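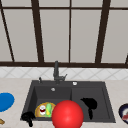

Unit 5. Choosing a simulated kitchen: the Torvik sink pack

34 shares – 3 comments

Torvik is a paid add-on to the Jumance simulator. It supplies kitchen layouts, loose objects and a task scripting layer. The seminar group will use the sink layout only. These notes cover what the licence includes, how the layout behaves in use, and what to check before any results go into a report.

1. Licence and limits

The teaching licence covers 17 seats. Each seat may store up to 2,000 episodes on the Brultham server; older episodes must be exported by hand. Batch jobs are limited to 300 episodes each and are queued overnight. The object library can be extended, but imported meshes need their own collision shapes, and the pack does not generate these.

2. Geometry and reach

Reach tests should be run before any policy is trained. A policy that fails at the rim tells you little if the arm could not have got there in the first place. Start with the hand outside the basin and command it to points at increasing depth. With the hand over the left rim and the plate down in the rear well, the step hides the near half of the plate, so a single view from the front is a poor basis for estimating its centre. Add a second view or take the plate pose from the simulator state, and say in the report which you did.

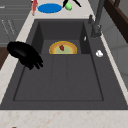

The object models in Torvik are uneven in quality. Colours are strong and outlines are clear, which helps a detector, but the surface detail is thin and small items can be hard to name even for a person. The strawberry on the plate is easy enough to identify by colour and outline; the small white lump on the sink deck is not. Use the object identifiers in the log when labelling, and do not guess from the render. Friction values are set per object and can be edited. The default is the same for all food items – change it if your task depends on slip.

3. Grasp approach
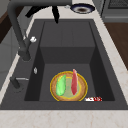

Approach direction is set in the task script as a vector in the sink's own coordinates. The default is straight down, and it suits low, flat items in open space. It is less suitable when two items lie close together. The green vegetable and the long red item on the plate run roughly parallel with a short gap between them, and a finger lowered into that gap may push one while closing on the other. Set the closing direction across the item to be lifted, then check finger clearance on both sides. The fingers should be fully open before they pass the rim. Record the clearance in millimetres.

4. Procedure for the practical

a) Load the sink layout and fix the random seed.
b) Run 1,000 physics steps with no command, so that the objects settle.
c) Save the object poses.
d) Run the reach test, then the grasp test.
e) Export the log and one still per test.

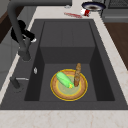 Fig. 4. Plate on the basin floor with two elongated items set in an uneven V. Drainboard at the far end, tap on the left rim.

5. Assessment of the pack

The layout loads quickly and the scripting layer is well documented. The contact model is adequate for picking and placing. There is no water, so washing tasks are out of scope. Compared with the free Hurodwood set, Torvik has better collision shapes and a more restrictive licence. For this course the collision shapes matter more.

Notes by Marit Ljungberg. Revised in May.

Comments (3)

pkettle: Does the seed also fix the lighting? My stills differ slightly between runs.

Marit Ljungberg: No, lighting has its own seed in the render settings. I will add it to step a.

r_dunmore: The closing direction is given in radians in the script but the manual says degrees. Lost an afternoon to that.

Related
Unit 4. Contact models and friction
Unit 6. Logging and replay in Jumance
Installing Hurodwood on the lab machines
Report template and marking scheme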